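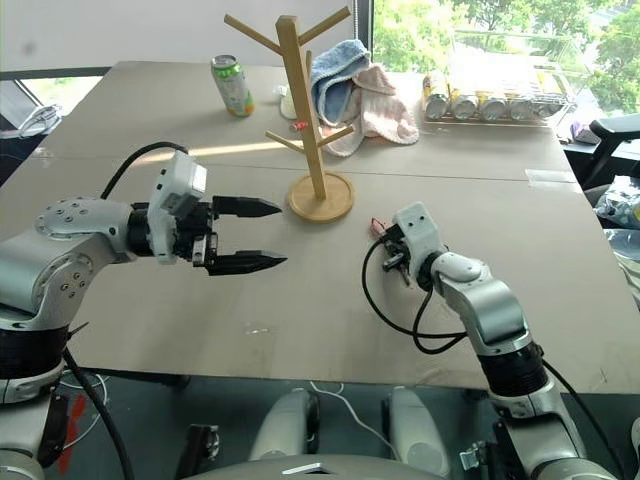 The Boring Rules Are the Ones I'd Keep

I went to Jindthorpe expecting a thick binder. I love a binder! What I got was one laminated page, taped inside a cupboard door, with the rules for working around the lab's two-armed robots. It's the best safety document I've read all year, and I've read a lot of them (don't feel sorry for me, I asked for this beat).

Rule one covers what goes on the table. Everyday stuff only – cans, cups, towels, a wooden mug tree – and nothing you'd mind seeing dropped. Rule two says the reach of both arms gets marked before anyone switches on, and chairs stay outside the mark. Rule three is my favorite: look at the cables first. A cable that hangs off a wrist in a nice lazy curve can snag on a peg or a rack, so you run the arm slowly through its widest move and watch the slack the whole way.

The page came out of a shared project called Wudow, which started in April with 1,088 incident notes from a handful of small labs. I got to read 200 of them over two days and a frankly silly amount of coffee. Hardly any were scary. Mostly it was pinched cords, spilled drinks, and people leaning in to fix a towel while the arms were still live. That last one got its own line on the page, in capitals: HANDS IN, POWER OFF.

Girkico, which runs a much bigger floor, tried a 3,000-word version of the same thing. I've read it. It's fine, it's thorough, and I couldn't tell you a word of it now. They've since gone down to 900 and are still cutting.

My one gripe is that the page has no date on it, so you can't tell if yours is the current one.

Related stories
Abdelaziz Opens Its Test Floor to Visitors
How to Write a Stop Button Policy
What Goes in an Incident Note?
Cable Care for Small Labs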